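# Week 2: The Panel Show and Its Points

Notes for Comedy Formats. Read before the seminar, not during it. I can see your screens reflected in the window.

## Where we left off

Last week we established that a game show has contestants who want the money, and a panel show has comedians who want the edit. Everything else follows from that. The prize in a panel show is usually worthless, the score is kept by somebody with an obvious grudge, and the winner is forgotten by the time the theme tune finishes. Viewers still write in to complain about the scoring. Keep that in mind, because your first essay is about those people.

## The working example

We'll be using *Storura*, series 2, which you can borrow on disc from the department office if you sign for it. Bijan Fallahi hosts. The captains are Mawar Chin and Dimas Tambunan, and the guests change weekly, with mixed results.

The rounds, in running order:

1. **Numton.** Guests are told a fact about the town of Numton and have to say whether it's true. It is a quiz round in the sense that there are questions.
2. **The Brallau Letter.** Each captain reads out a complaint to the council. One was really sent.
3. **Duan.** A physical round played in pairs. The rules have been explained on air once, in episode 1, and badly.
4. **The Tally.** Fallahi reads the scores and is shouted at.

Note where the physical round sits. By then the audience has had two rounds of people talking behind a desk, and the producers want somebody standing up. Watch the lighting change too. It's a cheap trick and it works every time.

## What a point is for

Sulastri Chong, who wrote for the show until series 3, came in to talk to last year's group, and the part of her talk that I've stolen for these notes was about points. Her view is that a point is a punctuation mark. It tells the studio that a bit is finished and they can clap. A host who withholds the point is telling the comedian to keep digging.

Try it with episode 7. Tambunan's story about the ferry runs long, dies, and is visibly dead for a good while. Fallahi doesn't award anything. He shuffles a card. Tambunan, having nothing left, apologizes to the ferry, and that gets the biggest laugh of the night. One point, given late.

Compare the same episode's Brallau round, where Chin gets 40 points for reading a letter in the correct accent. She needed 2 to win. The big number is a joke about the small number, and it only works if the show has been stingy for the half hour before it. Shows that hand out silly scores from the first minute have nothing left to inflate.

## The fairness problem

Comedians on these shows will tell you they don't care who wins. Do not believe them. Watch Chin's face in the Tally at the end of episode 4, when a half point goes the other way. (She has since said she was thinking about parking.)

Audiences care as well, and they care in a particular way: they'll accept a host who is biased, and they'll accept a host who is arbitrary, but they want him to be the same one each week. When Fallahi was off sick and a guest host scored the rounds properly, by the rules, the episode fell flat. My own opinion is that it was also badly cut. You're welcome to disagree in writing.

## Terms you'll be expected to use

- **Callback:** a return to an earlier joke. In the edit, sometimes to a joke that got removed, leaving viewers at home puzzled.
- **Banker:** a prepared story that a guest will tell whatever the question is.
- **Pickup:** a line recorded again after the show, usually by a tired host to an emptying studio. Look for the hair.
- **Bleed:** laughter from one joke carried over the start of the next. Editors add it. You'll start hearing it everywhere and I'm sorry.

## For the seminar

Watch episodes 4 and 7 all the way through, including the titles. Pick one scoring decision and time the gap between the end of the joke and the award. Bring the number and an argument about it. "It was funny" is an observation, and I've already got 34 of those from last year.

Nabila Rondonuwu takes the second group, and her room has the working projector. Swaps between groups go through her, by email, with a reason she hasn't heard before.
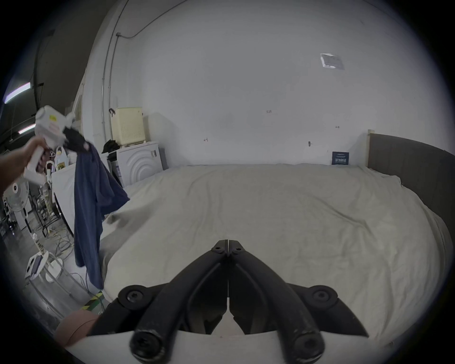
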